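Research tools > Simulation > Pratatach guides > Checking a learned policy in a rendered room

Running a view-shift test on a manipulation policy

Last updated 15/08/2019

This guide explains how to test whether a policy trained in a simulated room still works when the camera view changes. We use it on the Meslow arm model in the Clirlow room set, but the steps are the same for any arm you can load into Pratatach. You will need a trained policy, the room file it was trained in, and enough disk space to keep every rendered view.

The idea is simple. A policy that has learned the task should cope with a view it did not see in training. A policy that has learned the look of one view will fail, often in the same way each time. The test separates the two by holding the room and the task fixed and changing only what the policy is given to look at.

1. Load the room and lock it. Furniture, lighting and wall colours must stay the same for the whole test. If you change a texture halfway through, start again.

2. Pick your views. We use 6, and 2 of them are held back from training. Choose at least one in which something large and dark takes up part of the view, and at least one in which the gripper is plain to see.

3. Render one still from each view before you run anything. Look at them by eye, at the size the policy gets them.

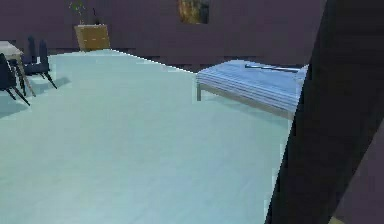 Stills from the Clirlow room, dark chairs and pale floor in both.
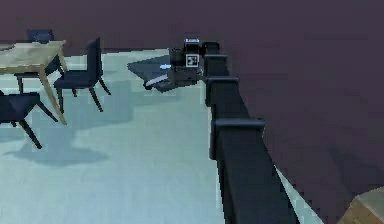
4. Run 15 episodes per view. Use the same list of random seeds each time, so that the starting positions match from one view to the next.

5. Score each episode as a pass or a fail. We tried part marks in February and dropped them, as two people scoring the same run would give different marks.

6. Compare the held-back views with the training views. Write down the pass count for each view separately and do not average them. An average hides the one bad view you are looking for.

Reading the results

In our last full test the policy passed 9 of 15 episodes on the weaker of the held-back views. The failures were nearly all in the approach. The arm moved to the correct side of the room and then stopped short, or came down too early. Once it had reached the object, the grasp itself was rarely the problem.

If you see the same pattern, check the depth input first. The Stamatopoulos loader rescales depth to the nearest surface by default, and a link close to the camera will squash everything behind it into a narrow band. Set the scaling to fixed and repeat step 4 – you do not need to retrain for this check.

If fixed scaling makes no difference, add one of the held-back views to the training set and train again. Replace it with a new view for testing. Never report a score on a view that has been used for training, even if it was only used in an earlier version of the policy.

Keep the seed list and the room file with the results.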